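Hiswood to reopen shared kitchen at Mackay Street with new cooking program

Media release
Nov 18, 2020

Hiswood Community Housing will reopen the shared kitchen at its Mackay Street building next month, along with a low-cost cooking program for tenants and people living nearby.

The kitchen closed in March. In that time the benches, sinks and cabinets have been replaced, the old gas cooktop has been taken out, and the floor has been relaid. The work was carried out by local builder Hundau and was finished in October.

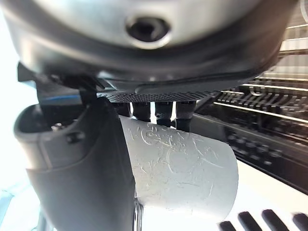
Page last updated: 18/11/2020, 2:40 pm

Hiswood housing services manager Ruaridh Lindsay said tenants had asked for the kitchen to come back before any other shared space in the building.

"A lot of the units upstairs have a two-burner stove and a bar fridge," Mr Lindsay said. "You can heat up soup in them. You can't really cook for the week, and you can't have your family over for a meal. The kitchen downstairs was where people did that, and they've missed it."

The cooking program is called Flirnavska, after the supper club that a group of tenants ran in the old kitchen for several years. It will run as a set of evening sessions, with a daytime session added if there is enough interest. Each session covers one main dish and one side, using vegetables that are in season and cheap at the time. Participants cook together, eat together and take home what is left.

Early sessions will cover baked eggplant, stuffed peppers, lentil soup, flatbread and a basic fried rice. There will also be a session on reading use-by and best-before dates, and another on freezing cooked food safely.
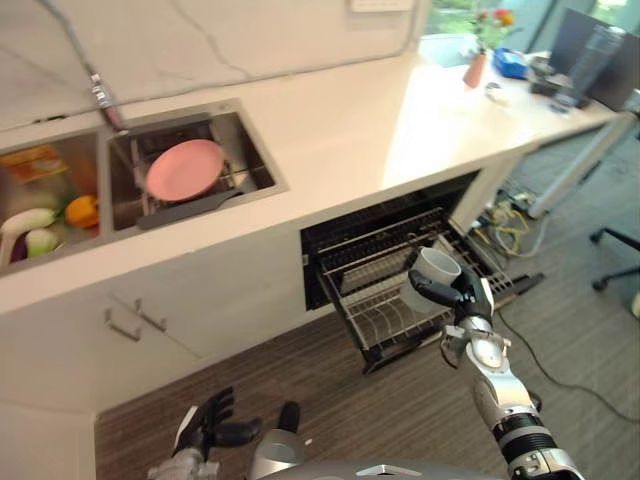 Who can take part

The program is open to Hiswood tenants and to anyone who lives in the Mackay Street neighbourhood. Tenants can attend at no charge. Other residents will be asked to pay $3 a session towards ingredients. Children are welcome with an adult, but must be at least 10 years old to use the knives and the oven.

Almost 100 people have already put their names down. Numbers at each session will be kept low to allow for physical distancing, so places will be offered in the order that people registered. Anyone who misses out on the first set of sessions will go to the top of the list for the next.

Participants should wear closed shoes and bring a container with a lid. Aprons, utensils and all ingredients are provided. People with allergies are asked to say so when they register. The kitchen can't be guaranteed free of nuts, gluten or dairy.

Tenants will also be able to book the kitchen for their own cooking outside program hours. Bookings are for up to three hours and can be made at the front office. The person who makes the booking is responsible for washing up, wiping down the benches and emptying the sink strainers before the next group comes in. Food left in the fridge needs a name and a date on it, and anything without a label will be thrown out at the end of the week.

"We've kept the rules short and put them on the back of the door," Mr Lindsay said. "Clean up, label your food, and don't lend your key to anyone."

The hot water urn and the donated crockery from the old kitchen have been kept. Tenants who stored their own pots or baking trays there before the closure can collect them from the front office. Items not claimed will be added to the shared cupboard.

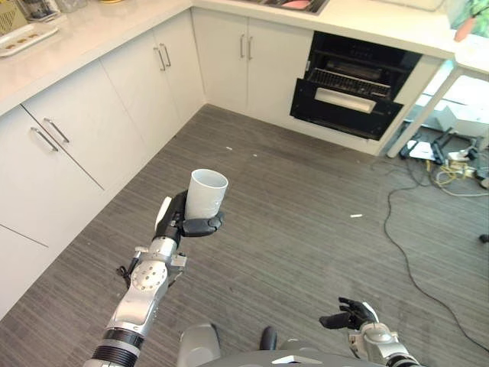
How to register

Registration forms are available from the front office at Mackay Street and can be filled in at the counter or taken away. Staff can help with forms in other languages on request. Entry to the kitchen is by the side door, which has a ramp. Street parking is limited.

Media enquiries: Ruaridh Lindsay, Hiswood Community Housing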